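Olham Harriers website and results help desk
Ticket: relay splits missing and 2000 m steeplechase times out of order
Raised by: Shahnaz Bandara
Picked up by: Uldis Lepik
Status: fixed, left open for the Hekudthorpe meeting

Shahnaz Bandara, 9.12 am
Morning! First of all, what a meeting that was. Three club bests in the under-17 races and a proper scrap in the last relay. The trouble is that the results page has got in a muddle. The 2000 m steeplechase lists Rogelio Lumanlan first, and he'd be the first to tell you he came in fourth (a very happy fourth, mind!). The relay splits aren't showing at all. Everything else looks right to me, including the 200 m heats.

Uldis Lepik, 9.40 am
Thanks Shahnaz, lovely clear report. I can see both faults from here. The results came out of Pandar as one file with 34 events in it, and the page has read every one of them, so nothing is lost. I've hidden the steeplechase for now so people don't start sharing the wrong order.

Uldis Lepik, 10.25 am
Got the first one! The page is sorting times as plain words. Anyone over seven minutes should come after the sixes, and they do, but Rogelio's time was typed with a nought in front (07:02.4) and everybody else's wasn't. A nought sorts before a six, so up he went to the top. 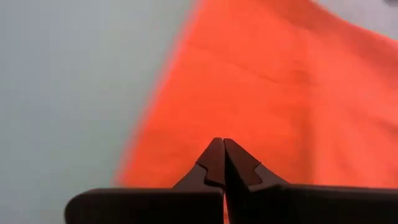 I took the nought out by hand and the order came right straight away. I've also changed the sort so it turns every time into seconds before comparing. Tried it on the 500 m fun race from July, which had a mix of both styles, and it was perfect. Very pleased with that.

Vusumuzi Swanepoel, 11.03 am
Nice one Uldis. On the relay splits – I was on the Pandar laptop for those. I saved them under "leg times" and I think the old page looked for "splits". Could it be as simple as that?

Uldis Lepik, 11.18 am
It could and it was! Renamed the column, reloaded, and all four legs are there for every team. Have a look at Hashini's last leg if you haven't yet, it's a cracker.

Hashini Sivakumar, 12.30 pm
Seen it, screamed, sent it to my mum. One small thing: my club is down as Haque on the relay and Olham on everything else. I moved across in the spring, so it should be Olham all the way through please.

Uldis Lepik, 12.41 pm
Done. Your old entry was still in the athlete list with the same number, so I've joined the two together. Steeplechase is showing again as well.

Still to do before Hekudthorpe:
Ask Vusumuzi to save a test file with "splits" as the heading
Check field events, as I've only looked at track so far
Clear the saved copy of the page on the clubhouse computer

Shahnaz Bandara, 1.15 pm
All good on my phone now, thank you! Clubhouse computer still has the old order, I'll try it again tonight after training.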